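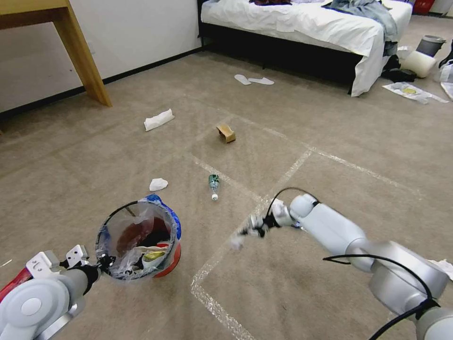 *Carpet with clear tape laid in a grid.*

**Safe Steps Home Grant, progress report 3**
Submitted by Trera to the Clulatow Fund
Period covered: October through January

Work on outdoor steps, decks and ramps in Findstead continued through the fall and into the wet season. We have now finished 16 homes. Each one got a cleaning of the walking surfaces, grit strips or tread covers on the steps, and a handrail check. Handrails were replaced or added where the old one moved when leaned on.

The cleaning took longer than planned. Most of the decks on the north side of the river stay damp from October on, and the moss had worked down between the boards. A scrub with oxygen bleach, left on for a while and then rinsed, cleared the surface at most addresses. The worst decks needed a second visit. We did not use a pressure washer on softwood after the first month, when it raised the grain on one set of steps and we had to sand them.

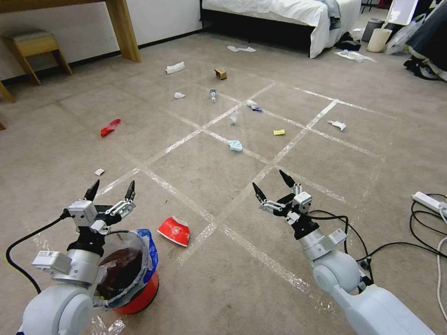
**Can tread covers go on while the wood is still damp?**
Screw-down covers can, as long as the moss is off and the boards are sound. Adhesive strips need a dry surface and two dry days afterward, so we have held those back for spring except on covered porches.

Tenants and owners were both eligible. Where the resident rents, we got the owner's signature first, and in most cases it came back within a week. One owner has not replied to three letters. The steps at that address have a temporary rail, and we have told the resident how to reach the city housing desk.

The largest single job was the house on Ondrejka Street, built in 1917. The back stairs had settled away from the house and the top step was a different height from the rest, a common cause of falls going down. We rebuilt the stairs on new footings, with a landing at the top and rails on both sides. Lumber, concrete and hardware for that address came to $3,433. The carpenter's hours are charged to the labor line and are not in that amount. 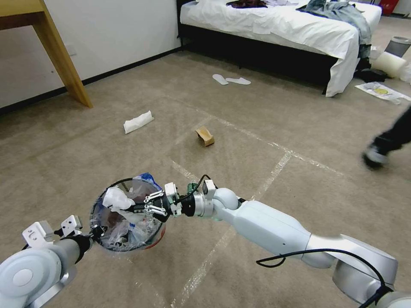
## Changes from the work plan

- Lighting was not in the original plan. Residents asked for it more than anything else, mostly for the walk to the trash cans or the mailbox. We moved money from printing to buy motion lights for homes that already had an outdoor outlet.
- The printed booklet is now one sheet, both sides. It covers leaves, moss, ice and where to keep a bag of sand.
- Hot tub and pool surrounds remain outside the program. We had calls about these and gave advice over the phone.
- The fall workshop was moved from evening to 10 a.m. Turnout was better, and people did not have to drive home in the dark.

## Falls reported

We call each household a month after the work is done and ask whether anyone has slipped or fallen outside. So far residents have reported slips on leaves and one fall on an icy driveway, which we had not treated. No falls have been reported on the finished steps. The follow-up period is still short -- the early homes have been through one winter only in part -- and we would not draw much from it yet.

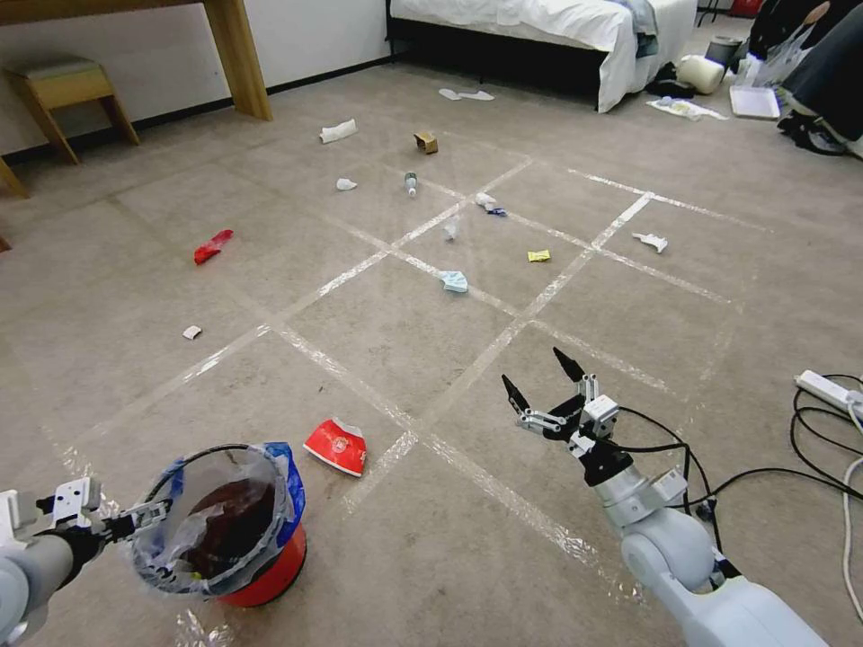

Page 2

## Next period

Adhesive strips will go on once the weather allows, starting with the homes closest to the river. We will recheck every handrail post set in the fall, as the ground moves in a freeze. Two homes on the waiting list need ramps, and both need a permit first.

We ask Clulatow to approve the transfer from printing to lighting described above. A revised budget sheet is attached, along with receipts for Ondrejka Street.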